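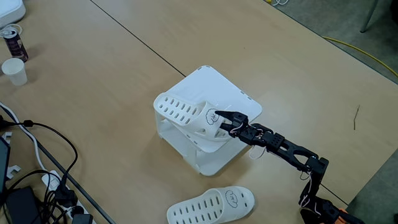
Visit to the Grodgate teaching room, Sestden
October 21, 2025
By Valentin Millet

Grodgate has the second floor of a former print shop in Sestden, up the stairs from a bicycle store. I had asked to come in March, when they were still unpacking, and was told to wait until they had something running. Six of us went in the end, mostly people who work in warehouses or repair and wanted to see how the teaching side is done.

The company collects examples for a learning system it calls Ledik. A person moves an arm through a household job, the movement and the video are saved together, and Ledik is trained on a large number of these recordings. One recording is called an episode. The plan for each job is 100 good episodes before any training starts, and the staff were firm that a smaller set had not been worth the machine time.

The job during our visit was putting a pair of slippers on a shoe stand. It sounds easy. The slippers are soft, white, and full of small holes along the strap, and the stand is white too, with a top panel that slopes a little. A slipper set down tilted can stay tilted or slide off. The operator brings the two fingers of the gripper to the heel and works from there. We watched several attempts. In one the slipper went over the far side of the stand, and the operator marked the episode as failed and went on to the next. Failed episodes are kept in a separate folder. I asked if they were used for anything and was told not yet.

Between episodes the slippers are put back on the table in a new position. There is a printed sheet of starting positions, and the operator follows it down the page. Before the sheet, people tended to put things back where their hand fell, and Ledik learned that spot very well and little else.

We were each offered a turn. I took one. The lag between my hand and the arm was small, but I kept coming in too low and pushing the slipper away from me. My second try got it onto the stand, toe pointing the wrong way. The operator said most visitors need an hour before their episodes can be kept. A full shift is up to 225 episodes for someone experienced, with a break every half hour. They find that tired operators get jerky, and the jerks end up in the data.

After that we went to the next room to see the checking. Two people watch every episode at double speed and trim the dead time from the start and end. The household set stood at 1196 accepted episodes when we were there, covering slippers, cups, towels and a few kinds of box. The software for this step is named Gilbert. It is plain to look at and seemed quick. Each episode gets a one-line text label, and there was some disagreement in the room over whether "shoe stand" and "shoe rack" should be counted as the same thing.

We did not see Ledik run on its own. That had been on the program, but the training computer was busy with another job and they did not want to stop it. I would have liked to see it, and said so. They offered a second date in the new year.

Practical notes: the entrance is on the side street, and the bell is the lower of the two. Parking is poor. The stairs are steep and there is no elevator. The visit took two and a half hours including coffee, and groups are limited to six.

Recent reports
Open day at the Sestden bottle plant
Sorting line tour: parcels and returns
A morning at the tool repair school
Notes from the spring packaging fair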